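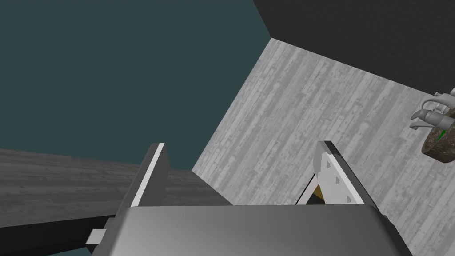
1/ Saturday thread, get a coffee, this one got away from me. I've been rewriting the part of our simulation stack that decides what a wrist camera frame is allowed to mean, and I want to write it all down while it's fresh. Two arms, a tabletop, a small brown bowl or pot with a bit of green on top held in the other hand, and a planner that was very sure of itself for a very long time.

2/ Some background for anyone new here. Stiris is our simulator front end, the thing that builds rooms and renders cameras. Plenen is the planner. Lim is the little perception service that sits between them and turns pixels into "there is an object, it is over there, I believe this much." I wrote most of Lim, so please read any grumbling about it as grumbling at myself.

3/ The bug report that started this was one line long: "arm hesitates when the room is tilted." Well, the room is never tilted. The wrist is! But if you only look at wrist frames all day you do start to feel that the floor is a ramp and the walls are falling over, and I'm sorry to say Lim had started to feel that way too.

4/ What we had was a horizon correction step, added way back in March, that looked for the longest straight edge in the image and assumed it was something sensible, like a table edge. Then it rotated its idea of "up" to match. Lovely when the longest edge is the table. Much less lovely when it's the seam between a teal wall and a pale plank floor running corner to corner.

5/ So Lim would pick the seam, Plenen would get a gravity direction leaning way off to one side, and every candidate grasp would be scored as if the object were about to slide off the world. Plenen is a careful planner (I love that about it), so it slowed right down and asked for another look. And another look. And another.

6/ I pulled the logs for the worst episode and counted 118 re-look requests before it timed out. My first instinct was to raise the timeout. I'm confessing this so that you feel better about your own first instincts.

7/ The better fix was sitting there the whole time. We know the wrist pose! It comes from the joint encoders, or in simulation from the joint state, and it tells you which way is down without any looking at all. The image edges can still help, but as a gentle nudge on a number we already have, with a hard limit on how far they're allowed to nudge it.
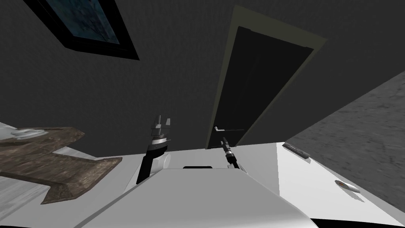 8/ I also spent a good long while on the self mask, the bit of code that says "these pixels are me, please ignore them." Ours was drawn from the arm meshes only. The torso had been left out, and a white body against a white surface is about the meanest thing you can hand to a segmenter. Lim was merging the two and reporting one enormous flat object that moved whenever the robot did.

9/ Adding the torso to the mask took an afternoon. Getting the mask to line up in time took much longer. The render was stamped at the end of the physics step and the joint state at the start, so the mask trailed the picture by a single step. Standing still, perfect. Moving, you'd get a thin sliver of "unknown object" down one side of a finger, and the planner would very politely try to avoid its own hand.

10/ If you run anything similar, please go and check your stamps. Move one joint at a steady speed, overlay the predicted outline on the render, and look for a rim that shows up on one side only. If it swaps sides when you reverse the joint, you have a timing problem and you can leave your calibration alone. I wish I had left mine alone.

11/ Then there's partial objects. A corner of something orange-yellow tucked behind the base of a finger is hard to have an opinion about. The old Lim dropped anything under a minimum pixel area, which meant things near the gripper winked in and out of existence as the wrist turned. The new one keeps a short memory per object and lets the belief fade slowly if the thing was last known to be behind a finger.

12/ How slowly? I tried a bunch of values by feel, then did the grown-up thing and swept it. We replayed 1725 recorded wrist frames through the perception side with the planner switched off, which is so much nicer than running full episodes, and settled on holding a hidden object for 7 frames before the belief starts dropping. It's a config value. Change it if your wrist moves faster than ours.

13/ A small tooling note, as I know a few of you only come here for those. Bedari, our replay viewer, can now show the gravity arrow on top of every frame, with the edge-based guess in one color and the joint-based one in another. It took me less than an hour to add and I'd have found the whole bug on day one if I'd had it. Press G to toggle it. Press G again if it makes you seasick.

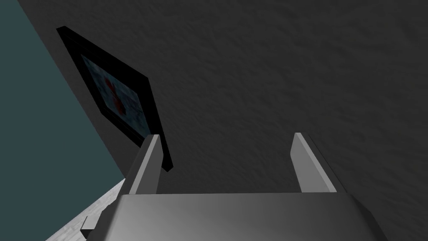 14/ Now for frames with nothing useful in them, which I've become strangely fond of. Open gripper, textured wall, a framed picture, a bit of floor. No object to grasp anywhere. The correct output from Lim is an empty list, and the old version really did not like returning an empty list.

15/ Picture frames were the worst for it. A thick black border with something colorful inside looks an awful lot like a tray with contents, if you're a detector raised on tabletops. One red patch in the artwork was getting a decent grasp score! On a wall! I laughed, and then I went and wrote a test.

16/ The rule now is that a candidate has to be inside the reachable workspace and sit on a surface that's more or less level, using the joint-based gravity from post 7. Both checks are cheap and both run before any scoring. Plenen never hears about the art.

17/ Still open, 3 things. The nudge limit is a constant and should probably depend on how sure we are of the edge. Handles on doors still show up as graspable, and I haven't decided whether I mind. And the memory gets confused when one hand passes an object to the other, as it keeps a ghost in the old spot until the fade finishes.

18/ That last one is where I'll be next week. My plan is to tie the memory to whichever hand is holding the object and carry it along with the hand's pose, so there's only ever one copy to fade. If you've done handovers with two wrist cameras and have opinions on that, my replies are open and I read slowly but I do read everything.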